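Conus 硬质木蜡油 3167 号（半哑光，餐桌与书桌用）

打印本页
用电子邮件发送本页

我们店里卖过的木蜡油不少，有的好闻，有的好刷，有的便宜得让人心花怒放，可要说一打开罐子就想马上回家找块木头来试的，还是 Conus 这一款。3167 号是他们家的半哑光版本，颜色比蜂蜜浅，搅匀以后流下来是一条很细很顺的线，抹到橡木上，木纹一下子就醒过来了！每次在店里做示范，抹开的那一下总有人“哎”一声，我们自己看了这么多遍也还是会跟着高兴。

先交代一下 3167 是什么意思。Conus 的编号有自己的一套，前面的 31 是室内家具系列，后面的 67 是光泽与配方的代号，跟颜色没有关系。常有人把它当成色号，问我们有没有 3168，想要再深一点的。没有 3168，想要深色请看同系列的调色油，先上调色油，再用 3167 罩面，两者是配套的，不会打架。

它是什么

硬质木蜡油，植物油和硬蜡调在一起，油往木头里走，蜡留在表层。和聚氨酯清漆比起来，它不在木头上面盖一层厚壳，手摸上去还是木头的触感，有一点点涩，有一点点暖，年轮硬的地方和软的地方手指分得出来。喜欢木头的人，大概图的就是这个吧。代价当然也有：它没有清漆那么扛，热锅直接放上去会留印子，红酒放一夜会渗进去，隔一段时间要补一遍。我们觉得这个代价很划算，因为补起来实在太容易了，后面细说。

罐子有两种规格，一种是 60 毫升的试用小罐，一种是正常的大罐。强烈建议第一次用的朋友先买小罐！同样一罐油，上在白橡、红橡、榉木、胡桃上，出来的样子差得很远，就算都是橡木，两块板子也未必一样。小罐够您在桌子底面和抽屉内侧试个痛快，还能剩一点留着以后修小划痕。小罐的盖子是带滴嘴的，用完把滴嘴擦干净再拧，不然下次要借钳子。

适合哪些木头

橡木是 3167 最拿手的，尤其是浅色橡木做的拼条台面（很多人叫它屠夫块台面，英文名直译过来的，听着有点吓人）。拼条台面的每一根木条来自不同的板子，深浅本来就不一样，有的偏米，有的偏棕，刚打磨完的时候看起来灰扑扑一片，分不太清。油一上去，每根木条各自的颜色全出来了，整张台面像换了一张。我们做示范最喜欢用拼条，就是因为这个效果太好看了。

榉木也好用，只是榉木吸油不太均匀，第一遍上完可能会有一块一块的深浅，不用慌，第二遍会匀很多。胡桃木上 3167 颜色会变得很深很浓，喜欢原木那种灰紫调的朋友请慎重，先试。松木和杉木可以用，但软木料的节疤周围有树脂，节疤处要先用酒精擦一擦。柚木、花梨这一类本身油性大的木头，我们不推荐 3167，它们自带的油会让表层干得很慢，有时候等上好几天还是黏手。Conus 有专门给油性木材的型号，可以写信来问。

竹子呢？竹子不吃油。碳化竹会好一点。愿意试就用小罐试，失望了不要怪我们没提醒。

贴皮的桌子也可以用，前提是贴皮真的是木头。有些桌面摸着像木头，其实是印花纸，油滴上去站成一个小珠子，怎么擦都擦不进去，那就不必浪费了。检验的办法很简单，在桌子底下滴一滴水，等一会儿再看，木头会颜色变深，纸面和漆面不会。

打磨

做得好不好，一大半在打磨。油很诚实，底下有什么它就放大什么，所有横着走的砂纸痕、没擦干净的胶、铅笔线，上了油以后清清楚楚。

顺着木纹磨。从粗到细，一级一级来，不要跳级。粗砂纸留下的印子，细砂纸是磨不掉的，只会把它磨亮，更显眼。每换一级之前把灰吸干净，再用手电筒贴着桌面斜着照过去看一遍，横纹在斜光下面无处可藏。圆角的地方用手磨，机器很容易在圆角上磨出一个平面来，看着没什么，摸上去就别扭。端面，也就是能看见年轮的那一头，要比台面多磨细一级，它吸油最凶，磨得细一点颜色才不会比台面深出一大截。

另外有一种磨法是留给最后的。两遍油都干透以后，用 2000 目的砂纸蘸一点点油，轻轻地在面上走几圈，不要压，就用砂纸自己的重量。擦干净以后的手感，怎么说呢，像摸一块用旧了的肥皂！完全不是必须的步骤，但是做过一次的人基本上每次都会做。2000 目只用在最后这一步，千万不要在上油之前磨到这么细，那样木头表面等于被抛光封住了，油进不去，浮在上面，干了以后一擦就掉。

上油

把罐子摇匀再打开，打开以后再用干净的木片从底下往上搅。蜡会沉底，不搅的话前半罐全是油，后半罐全是蜡，两头都不好用。

用不掉毛的棉布，或者短毛的刷子，或者白色的尼龙擦垫。我们最喜欢用擦垫，省油，也不容易堆积。倒一小滩在桌面中间，往四面推开，薄薄一层，真的要薄，薄到您觉得“这也太少了吧”，就对了。木蜡油最常见的毛病都是上得太厚：黏手、发花、出一圈一圈的印子，统统是厚出来的。推开以后让它自己待一会儿，然后用干净的棉布顺着木纹把多余的全部擦掉，擦到手背贴上去不沾。

第一遍干透再上第二遍。天气好、通风好的时候，隔一夜就行；梅雨天请多给它一天，催不得的。第二遍用油比第一遍少得多，木头已经喝饱了。两遍足够，不需要第三遍，我们试过很多次，第三遍除了浪费油没有别的作用。

底面也要上。一张实木桌面，只封一面，另一面敞着，时间长了两面吸潮不一样，板子会翘。底面不用磨得那么讲究，上一遍就好，但一定要上。螺丝孔里面拿棉签带一点点进去。

还有一件要紧事：用过的油布不能团成一团扔进垃圾桶。浸了干性油的布团起来会自己发热，是真的会着火的。摊平晾在室外晾到发硬再扔，或者泡在装水的铁罐里盖好。我们在每个罐子上都贴了提示，也请您跟家里一起动手的人讲一声。

干燥和启用

表面干了以后可以轻轻地用，放本书，放个杯垫，都没问题。完全固化要更久，在那之前不要盖桌布，不要用湿抹布擦，不要把带橡胶脚垫的东西长时间压在同一个位置，橡胶会和没有完全固化的油起反应，留下一个颜色发深的圆点。（这个教训来自我们自己店里的展示桌，台灯底座，三个点，到现在还在。）

气味方面，3167 有一股植物油加一点柑橘的味道，刚上完的时候比较明显，开着窗很快就散。对气味敏感的人还是戴口罩，也不要在卧室里干这件事。小朋友和猫请先隔离，尤其是猫，猫对刚上好油的桌子有一种执着。

固化以后就是一张很好相处的桌子了。写字、吃饭、揉面、摊开一大堆零碎东西，都可以在上面来，不用供着。

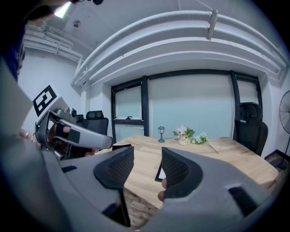
读者留言：我家那张拼条桌买回来就是裸的，按你们说的上了两遍，端面那里还是比台面深，我后来又把端面重新磨细了一遍再擦，这次颜色才对上。想补充的是，擦多余的油真的要换布，一块布擦到底只是把油从这头搬到那头。还有，冬天屋里开暖气的时候，桌子中间有两根木条之间能摸出一点点高低，春天又平了，刚开始吓一跳，现在习惯了。

补充得太好了，换布这一点我们已经加进随罐附的说明纸里。关于木条之间的高低，多说几句。实木拼条会随着空气里的水分胀缩，每根木条的纹理方向不同，胀缩的多少也就不一样，干燥的季节能用指甲摸到一点台阶是正常现象，和上油上得好不好没有关系。油能让这个过程慢下来，但拦不住它。只要胶线没有裂开就放心用；如果看得见缝，能塞进一张纸，那就要找做桌子的人看看了。暖气片旁边的桌子尽量挪开一点，地暖房间可以在屋里放一盆水，老办法，管用。

日常打理

平时用拧得很干的抹布擦，擦完再用干布带一遍。不要用洗洁精原液，不要用酒精，不要用那种喷一喷就亮的家具喷蜡，里面的硅油会渗进木头，以后补油补不上去。如果以前已经喷过了，补油之前得用松节水仔细擦几遍，擦一遍换一块布。

水渍：杯底留下的白圈，多半只在蜡层里，用干棉布蘸一点点 3167，打着圈擦，擦到圈不见了，再顺着木纹收一下。大多数都能擦掉。黑色的圈麻烦一些，那是铁和橡木里的单宁碰上了水，常见的来源是铸铁锅和湿的罐头盒。要用草酸处理，戴手套，处理完用清水擦两遍，干透，再补油。第一次弄的话请先在底面练一练。

划痕：浅的划痕直接补油就会淡下去很多。深一点的，用细砂纸顺着木纹局部磨一磨，范围比划痕大一圈，边缘轻轻带过去，然后补油。木蜡油最让我们喜欢的就是这一点，可以只补一块，干了以后和周围接得上，看不出边界。换了清漆，整张桌面都得重来。

压痕：东西掉下来砸出来的坑，只要木纤维没有断，可以用湿布盖住，拿熨斗隔着布点几下，木头会自己鼓回来。真的会鼓回来！第一次看见的时候我们都不太相信。鼓回来以后表面会起毛，等它干透，轻轻磨一下，补油。

多久补一遍全桌，要看怎么用。一张天天吃饭的餐桌和一张只放书的边桌不能比。我们的办法是滴一滴水，水珠站得住就不用管，水珠很快摊开、木头颜色变深，就该补了。一般先发干的是坐人那一侧的桌边，手腕和袖子天天磨的地方，可以只补那一条。

桌上摆什么

这一段和油没多大关系，但写产品页的人有一点私心。一张上好油的浅色橡木桌，放什么在上面都好看，深色的东西尤其好看。细细一圈深棕色边的小相框、粗陶的花瓶、黑铁的烛台，往蜜色的木条上一放，颜色就对上了。反过来，纯白、亮面的塑料东西放上去容易显得生硬，垫一块亚麻布会好很多。

会立着的小东西请在底部贴毛毡，不要贴橡胶和透明硅胶垫，理由前面讲台灯的时候说过。相框底边往往是没有处理过的粗木边，拖来拖去就是一条一条的细痕，用剩下的 60 毫升小罐顺手给底边也抹一遍，滑溜溜的，不刮桌子。木框本身也可以整个用 3167 擦，深色框擦完会再深一点，哑哑的很耐看。擦之前把玻璃和画芯都取出来，油沾到卡纸上会透，救不回来的。

太阳晒得到的桌子还有一件事，相框或者花盆放着不挪，过一个夏天拿开，底下会留下一块颜色不同的印子，因为别处的橡木已经晒黄了。5 月开始就勤挪一挪。已经有印子也不要紧，把东西拿走晒一阵，会慢慢追上来。
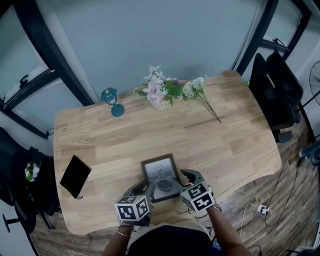 浅色橡木拼条桌与写着“LOVE OF NATURE”的小画框

配套用品

Javgate 白色擦垫。薄的，不含磨料，上油和收油都用它。一片可以剪成几小块，圆角和桌腿用小块更顺手。用过的擦垫和油布一样要摊平晾干。

Tipoki 手工打磨块。软木芯，一面平，一面略带弧度，弧的那面就是给圆角准备的。我们用坏过好几种打磨块，海绵的太软，木头的太硬，Tipoki 这一块的软硬刚刚好，砂纸夹得也紧，磨到一半不会飞出去。配的砂纸里含一张 2000 目的，单独装在一个小纸袋里，别随手混到前几道里用掉了。

Clarkosau 棉布包。裁好边、洗过的旧棉布，不掉毛。旧布比新布好用，新布有浆，擦起来吱吱响还留印子。家里有穿旧了的纯棉汗衫也完全可以，不必特地买，但是汗衫上印花的那一块要剪掉，印花的胶会在桌面上拖出痕迹。

以上三样可以和 3167 一起装进同一个盒子寄出，下单的时候在备注里写“合装”就行。

保存

没用完的油，倒换到小一点的玻璃瓶里，尽量装满，少留空气。空气多，表面会结一层皮。结了皮的油还能用，把皮整片揭掉，不要搅碎，搅碎了就是满桌子的小颗粒，再用丝袜过滤一遍。如果整罐都变稠、拉丝，就不要再上桌面了，拿去刷刷花架子的底面还行。

放在阴凉的地方，盖子朝上，罐口擦干净。冬天放在阳台上冻过的油会变浑，搬回屋里慢慢回温，搅一搅就清了，不要放到炉子上加热。

规格

型号：Conus 3167
光泽：半哑光
用途：室内木家具，餐桌、书桌、柜子、相框及小木器
不适用：户外、浴室地面、高油性木材、印花纸饰面
包装：60 毫升试用小罐；标准大罐
涂布：两遍
稀释：不需要，也请不要稀释
清洗工具：松节水，随后用肥皂水
接触食物：完全固化后可以放面包和水果；直接在上面切菜请用我们另外一款砧板油

选购时常碰到的几件事

老桌子原来有清漆的，一定要全部去掉，3167 渗不过清漆。看不准有没有漆，还是用滴水的办法。去漆可以刮，可以磨，我们偏爱用钢刮片，刮下来的漆卷成细卷，灰尘少，声音也好听。桌腿上的车旋线条里漆最难弄，如果实在弄不干净，可以只给台面换成木蜡油，桌腿留着原来的漆，两种质感放在一起也很协调。

原来上过别家木蜡油的，多数可以直接补 3167。找一个不起眼的地方试一小块，隔一夜用指甲刮一刮，没有起皮就可以整张来。原来打过纯蜡的要先除蜡。

地板能不能用？能，但是这个光泽的地板版本是另外一个编号，里面多了防滑的成分。拿桌子用的去擦地板，穿袜子走路会很刺激。

寄送方面，罐装油属于需要陆运的货物，偏远地方会慢一些，寄出后请多等几天。收到时如果罐口周围有一圈油迹，多半是路上颠出来的，擦掉即可；罐身瘪了或者盖子鼓起来，请先不要打开，拍张照片发给我们，换一罐。

色板可以单独索取，是用同一批橡木拼条裁的小块，一面上了 3167，一面留白，翻过来翻过去地看很上瘾。每位朋友限一块，写清楚您桌子的木种，我们有别的木头的边角料就一起塞进去。

打印本页
用电子邮件发送本页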